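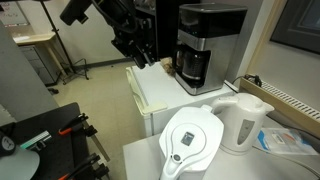 A robot arm with its gripper beside the coffee maker in the Drurico kitchen test area.

Drurico has stopped kitchen trials of its Kikora arm after a gripper fault, the company said on May 16, 2019. The fingers failed to open on command in 8 of 97 test runs, and on two occasions the arm carried on moving while still holding an object. No one was hurt.

Jarmila Holub, who runs the trials, said a worn cable connector was the likely cause. The part will be replaced and the stop button moved closer to the operator. Another 130 runs are planned before the arm is used near people again, probably in October.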